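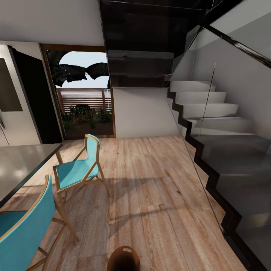 Simulated ground-floor room with counter seating, patio door and glass-sided stairs.

How to set keep-out zones and speed limits for a home robot in simulation

Applies to: mobile robots with one arm, tested in Uvo
Last checked: Sat 30 April

Use this page before you run a household robot through its first tasks in a simulated home. The steps are the ones we follow on the Zirkuvcombe house set. They do not replace a risk assessment for a real building, and you should still read the safety standard that covers your type of machine.

Before you start

You need a room file with working collision shapes, the robot model you intend to use, and a blank copy of the Adeyemi run sheet. Check that the room scale is correct. An easy way is to measure a doorway in the room file and compare it with the house plan.

Step 1. Mark the stairs

Draw a keep-out zone along the foot of the stairs and under the whole flight. In an open-plan room with floating steps there is space beneath the treads, and a path planner may treat it as free floor. Set the zone from floor to ceiling so that the arm is kept out as well as the base. We use a margin of 48 cm from the nearest tread.

Step 2. Deal with glass

Glass is the most common cause of failed runs on this set. Depth sensors often read straight through a clear balustrade or a patio door, and a simulated sensor may be set up to do the same. Do not rely on the sensor for this. Add each pane to the map by hand as a solid wall, then add a margin of 20 cm on the room side.

If a door is meant to open during the task, give it its own zone that can be switched on and off. Leave it on by default.

Step 3. Allow for chairs

Chairs get moved, so never save them as fixed objects. Mark the strip of floor in front of the counter as a slow zone instead. Make it deep enough to take a chair that has been pulled out and turned at an angle, including the feet. Splayed legs and footrest rails are thin and easy to miss, so check that the collision shape follows them and is not just a box around the seat.

Step 4. Set the speeds

Open floor: 38 cm per second
Slow zone: 12 cm per second
Arm moving while the base moves: not allowed

Write the limits in the robot's own settings as well as in the room file. Grerumley rooms load with their own defaults and will overwrite yours if you only set them in one place.

Step 5. Choose the start position

Start the robot on clear floor with the gripper closed and held inside the width of the base. Check the view from the camera before you press run. If the gripper blocks part of the floor ahead, note this on the run sheet.

Step 6. Test the stop

Run the robot at full permitted speed towards each zone in turn and trigger the stop. It should come to rest outside the zone every time. Repeat with the lighting changed, as strong shadows across floorboards can be read as edges or objects. If it enters a zone even once, widen the margin and do the whole set again.

Keeping records

Save the room file, the settings and the run sheet together under one name. Record every stop, including the ones you triggered by mistake. Settings are reviewed each September, and any room changed after a review has to go through steps 1 to 6 again before it is used.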